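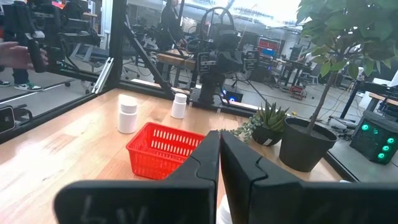 Sinan Toprak wrote:
I'd stop buying the gallon jugs. The per-ounce price looks better, but you said yourself the last one sat under the sink until it separated. Decant what you use in a month and skip the rest.

clok_renter wrote:
It didn't separate, it got thick. Shaking fixed it. My question was about vinegar in the rinse cycle and whether it's bad for the door seal. The washer is an Iltier front loader, bought used, no manual.

Amirhossein Ansari wrote:
I used vinegar every load for four years on a different make and the seal went soft at the bottom where the water sits. Could have been age. The repair guy blamed the vinegar, but he also sold me the seal.

kthongdee wrote:
Softener is worse. It leaves a film on towels and they stop soaking up water. Run the towels twice with no product at all and see if they come back before you add anything.

Sinan Toprak wrote:
Towels, yes. I still use softener on sheets. Half the cap line.

clok_renter wrote:
Towels are most of what I wash. We have hard water here in Clokalley, the city report says 200 ppm.

Boonsong Chareonsuk wrote:
At 200 you want washing soda or a detergent made for hard water. Vinegar in the rinse helps a little with stiffness and does nothing for the wash itself. Also don't put it in with bleach. I know you didn't say you were going to.

kthongdee wrote:
Disagree on the soda. I tried it when we lived in Tranden and got gray streaks on dark shirts. Powder never dissolved on cold.

Boonsong Chareonsuk wrote:
Dissolve it in hot water first. Two cups of water, a spoonful of soda, pour it in the drum before the clothes.

kthongdee wrote:
That's a lot of work for a load of shirts.

Amirhossein Ansari wrote:
What temperature are you washing the towels at? Mine got better when I went from cold to warm and cut the detergent in half. I didn't change anything else.

clok_renter wrote:
Cold, and I fill to the top line. I'll try warm on Thursday with half.

Sinan Toprak wrote:
Top line is for a full, dirty load. Check the filter too. Bottom right on most front loaders, behind a little door. Put a tray down first.

clok_renter wrote:
Found the door. It's painted shut.

Boonsong Chareonsuk wrote:
Utility knife around the edge, then a flat screwdriver. Go slow, the tabs are plastic.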